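Switched from infliximab infusions to a biosimilar — do I need to restart the loading doses?

Posted in: Digestive Health > Crohn's and Colitis > Medication
Status: answered

Posted by brackenside

I have Crohn's and have been on the original brand of infliximab for nine years, one infusion every eight weeks. In March I got a letter from my insurance plan saying that the brand will no longer be covered and that I will be moved to a biosimilar at my next visit. The letter is two pages and most of it is about the price tiers. It says the new product "has no clinically meaningful differences" and that I should talk to my doctor if I have concerns.

I called the infusion center in Cornmont, where I get my treatment. The person on the phone said the order had already been changed and my appointment was still on. When I asked about the schedule she said she would have to check, and I have not heard back. My GI's office has a message line and they take up to a week to answer.

What I want to know:

Do I have to do the three starting doses again (weeks 0, 2 and 6) as if I were a new patient, or do I keep going every eight weeks?

Should I get my drug level and antibodies tested before the switch? My last level was 9, taken last fall, and I was told that was fine.

If I feel worse in the first couple of months, how do I tell whether it is the new drug or just a normal bad stretch? I get those two or three times a year anyway, usually for a few days.

I am not against the switch. I would just like to go in knowing what is supposed to happen. I take no other Crohn's medication right now. I was on azathioprine for the first two years and came off it.

Posted by mod_wieczorek_house

Short version first. A person who is stable on infliximab and moves to an infliximab biosimilar normally keeps the same dose and the same interval. The starting doses are for people who are new to the drug or who have been off it for a long time. You have been on it without a gap, so your next dose would be expected on the date you already have. Confirm this with your prescriber, who is the one who signs the order.

Check three things on that order before you go in: the dose in mg per kg (or the total dose in mg), the interval, and the pre-medications if you get any. When a plan forces a change of product, somebody has to write a new order, and sometimes old details get dropped. At my center I had an order come through at the standard dose when I had been on a higher one for years. It was caught at the desk, but only after I asked to see it.

On testing: a trough level and antibody test right before the first biosimilar dose is reasonable and many offices do it, though not all. The point is to have a baseline. If your level is already low or you already have antibodies before the switch, then a problem afterward can't be blamed on the new product. Also be aware that antibodies against the original generally react to the biosimilar as well, so going to the biosimilar does not get around them, and going back does not either.

Blood for a trough has to be drawn before the infusion is started, as close to it as possible. Ask ahead of time, since not every center can draw and send it the same morning. Ask what it costs too. My plan billed me 200 dollars for the first one and nothing for the second, and I never got a clear reason.

On telling a flare from a bad week: symptoms alone are not a good guide. Get a fecal calprotectin and a CRP done before the switch if you can, then repeat them after two or three infusions. If you feel bad and the numbers have not moved, it is more likely to be something else. If they have gone up clearly, call the office.

There is also something called the nocebo effect, where people who expect a change to go badly do feel worse, with real symptoms. It has been seen in switching studies where patients knew what they were getting. I mention it because it is one more reason to have the lab numbers.
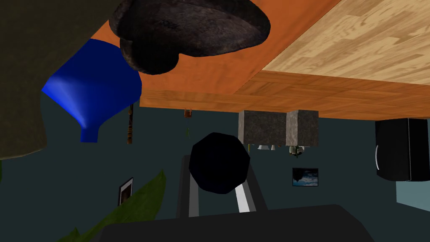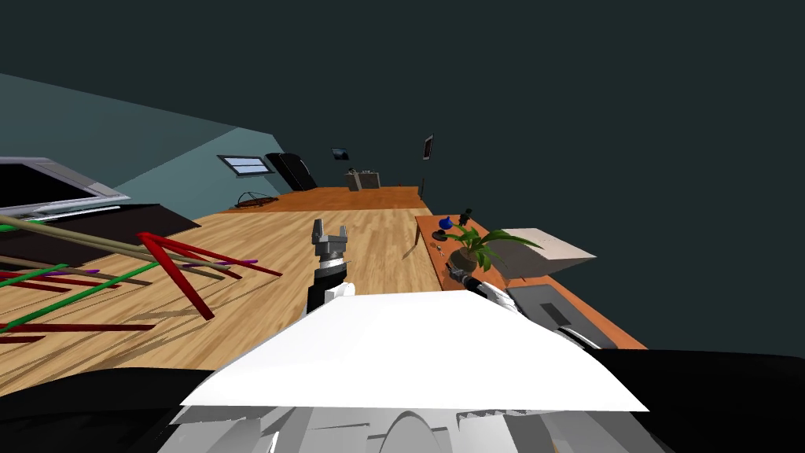

Two computer-rendered views with robot grippers

Call the office the same day, without waiting for the message line, if you get a rash, fever or joint pain in the days after an infusion. Trouble breathing, swelling of the face or throat, or chest tightness is an emergency call. None of this is special to the biosimilar. It is the same list you were given when you started.

Posted by nusgate21

I switched two years ago and didnt notice anything. Same chair, same bag, same nap. They ran the first one slower, over three hours, then back to two. Bring a snack

Posted by ileum_and_sons

Agree with most of the long answer above. I would add a few things about the paperwork, which gave me more trouble than the drug did.

Prior authorization. Your old approval was probably for the brand name. Ask the infusion center whether the biosimilar has its own approval on file, and get the approval number and the end date. My approval was for the wrong product and I lost 21 days while it was redone. A delay like that matters more than which version you get. Long gaps are one of the things that make antibodies more likely, and you are not on azathioprine anymore.

Copay help. If you were using the brand maker's copay program, it will not carry over. Most of the biosimilar makers have their own and you have to sign up again. Do it before the first infusion, as some will not pay for a date that has already passed. My share went from 5 dollars to 33, and it took two forms to get it back down.

Product name. There is more than one infliximab biosimilar, and plans change their minds. Write down the full name including the four-letter ending, along with the lot number, each time you go. The nurse can read both off the vial or the chart. I keep mine in a notebook from the Brostis pharmacy. If you ever have a reaction, that is the first thing you will be asked.

If your doctor has a medical reason to keep you on the original, they can file for an exception. Being stable by itself was not enough for my plan. A past reaction to a biosimilar might be. You didn't mention one.

Posted by brackenside

Thank you all. The office called back this afternoon. Same dose, every eight weeks, no restart. They are adding a trough and a CRP to the morning of the infusion, and I have to be there 30 minutes early for the draw. The calprotectin kit is coming by mail. The approval on file was for the brand only, so they are sending in a new one now.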